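Foretden Gerka Laundry Bin and Stool Set: Staff Review

Published by the Siriwan Household Review, Jan 20, 2019

The Gerka set is intended for small laundry corners in which a floor-standing hamper is inconvenient. It was assessed for stability, ease of loading and daily care. 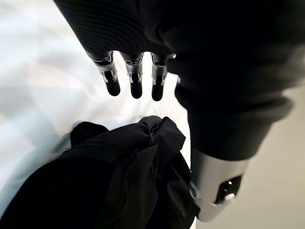

The raised rim offers a secure grip when the bin is lifted – a point on which the earlier Aven model was marked down. The reviewers would have preferred a deeper bin, as long-sleeved shirts tend to hang over the side until folded in.

The stool was also judged on hard flooring, where it slid slightly under a full load. Carpet gave better results.

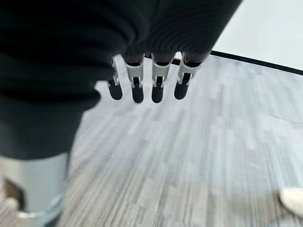 Gray striped carpet, lower half of the room.

Sorting dark and light garments requires a second bin, sold separately. The set carries a warranty of 2 years and received 13 points out of 20. 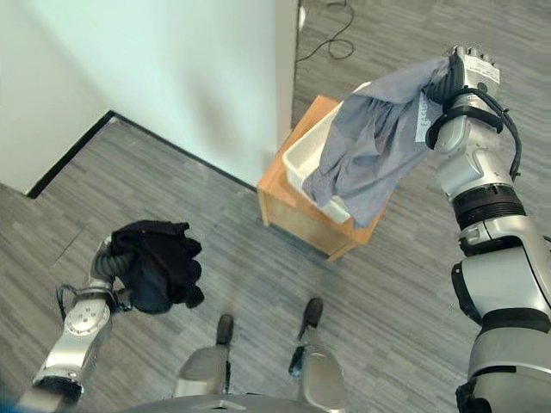 White bin on its wooden stool, with a gray-blue shirt draped over the edge.

A revised version is expected in March.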